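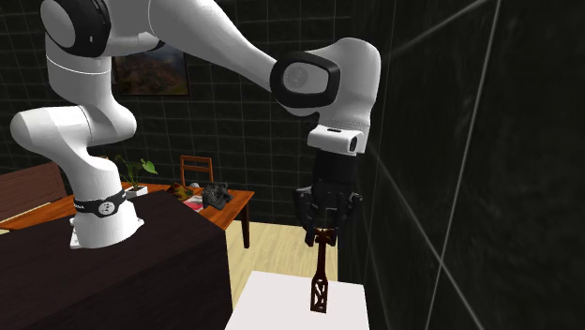
Areti Lazaridis remembers being told, by the very first customer who ever telephoned us, that he had read three books on grounding and was now more confused than when he started, and could we please just come and look at his power supply? So we went and looked at his power supply. It had a long green wire where it should have had a short wide strap, and by four in the afternoon we had changed it, had coffee with everyone in the building, and more or less become a company.

That company is Zervas, and we help people who make electronic products get rid of electrical noise. Some of our customers build medical pumps, some build lighting controls, and one builds a very nice machine for sorting walnuts (we are fond of that one). What they have in common is a board or a box that works perfectly well on the bench and then misbehaves when it is plugged in beside something else, or fails its test at the lab a few weeks before it was supposed to ship.

There are 12 of us now. Most of us came from design jobs, and we still think like designers, so we would much sooner move a capacitor or reroute a return path than bolt a heavy filter on the outside of your product and send you a bill for it. Sometimes the filter is the right answer all the same, and we will tell you so -- but we like to have looked at the layout first.
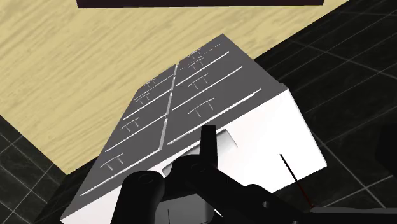

The drawer cabinet, gray fronts and white side

How we work

You send us your schematics, your board files and whatever test results you have, even the embarrassing ones. We read everything before we call you. Then one of our engineers spends a day with your product, either at our place or yours, with a set of near-field probes and a spectrum analyzer, hunting for where the noise starts and how it gets out. Power converters are the usual suspects. A switching edge that is a little too fast, a loop that is a little too big, a heat sink that nobody tied to anything, and off it goes.

After that you get a written report in plain words, with the changes listed in the order we would try them ourselves. We stay on the phone while you try them, and there is no extra charge for the phone calls. Areti insisted on that at the beginning and she still does.

Batora, our training course

Every April we open our doors for Batora, which is a 3-day course for engineers who have been handed noise problems and never had a class in them. You bring a board of your own, good or bad, and you take it home quieter, we hope! The mornings are talks and the afternoons are all measuring. We keep the group small so that everyone gets a turn at the bench, and lunch is included, with plenty of it.

Nuken and Prilow

Nuken is our line of power-line filters, which we started making for ourselves when we couldn't find a part in the size we wanted. We wind the chokes in small runs, and the largest order we take is 1,000 pieces. Every filter carries a 36-month warranty. Prilow is our free newsletter, full of worked problems sent in by readers, and it comes out whenever we have enough good ones to fill it.

If you have a product that is giving you trouble, or one you'd like looked over before it gets the chance, write or call and tell us what it does. You don't need to have your questions in order. Areti reads the mail first thing in the morning and will pass you along to whoever knows your kind of circuit best.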